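Unit 4 handout: Wrist camera on the Ploltton cell, care and fault finding

Read with the cell log open. Sections 1 to 3 were covered in the March session; section 4 is for the bench.

1. The cell
The Ploltton cell is a single arm with a two-finger gripper and a small camera fixed at the wrist. The camera feeds the part finder, which gives the arm its pick position. The finder is the Bangera package, version as on the label inside the cabinet door. The arm repeats well enough to place parts blind. It can't pick them blind, because the trays are loaded by hand and the parts lie at any angle.

Lens to fingertip plane, gripper closed: see the setting sheet. Do not copy the distance from an older sheet. The bracket was changed and the slots on the new one are longer.

2. Daily checks
Isolate the air before putting a hand near the fingers. The drive enable lamp must be out.
Check both bracket screws with the short key. Finger tight is not tight.
Look along the camera cable from the wrist to the first clip. It should hang in an open loop and never pull straight when joint six is at either end of its travel.
Wipe the lens window with a dry lens cloth. No solvent, no shop rag.
Call up the live view and save one still at the park position. Write the still number in the log next to your initials.

3. Reading the still
Most camera trouble on this cell shows up in the still before it shows up as a missed pick. The finder needs edges. It looks for sharp changes from light to dark and fits the part outline to them. If there are none, it returns fault 20 (no outline) and the arm stays at park. It does not guess, and the match limit must not be lowered to make it guess.

A still can be of normal brightness and of no use at all. Judge it on edges, and leave brightness till later. In the one that follows the tones run into each other from side to side, and the large grey-green shape in the middle has no outline that a fit could hold on to.
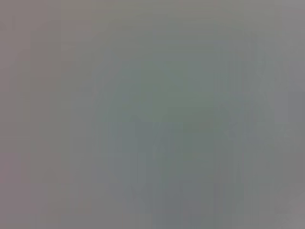 Teguh Santoso would put the focus ring last on the list. In his view a ring with its lock screw done up hardly ever moves by itself, and people who start there lose a good setting and still have the first fault to find. He asks that the window and the working distance be ruled out before anyone touches the ring.

The order used in this course follows that advice:

a) Window. Clean it, save a second still, compare. If the blur has changed in any way, clean again before going on.
b) Distance. Something very near the lens will blur even when the focus is right. Jog the arm straight up in small steps and watch the live view. If edges appear as the arm rises, the lens is sound and the fault lies in the park height or the bracket.
c) Bracket. Measure against the setting sheet. Reset, tighten, measure again — the camera creeps as the second screw goes home.
d) Link. Faint blocks or stripes across flat areas can come from heavy compression. Compare the stream setting with the sheet. Stripes alone do not explain lost edges, so do not stop at this step.
e) Focus ring. Mark the old position with a fine pen. Slacken the lock screw, turn the ring slowly, stop at the sharpest view of the test card, lock, and look again.

After c) or e) the hand-eye calibration is void. Run the full routine with the test card, 9 poses, and file the result. Exposure is set at 700 on the Bangera page and is not to be altered during any of the above.

4. Bench task
Work in pairs. Anisa Osman will set one fault on each cell beforehand. Find it using the order above, put it right, and hand in both stills, the log page and the calibration result. Marks are given for the record of steps taken, including those that found nothing.

Spare windows and the short key are in drawer 829. Sign for the key.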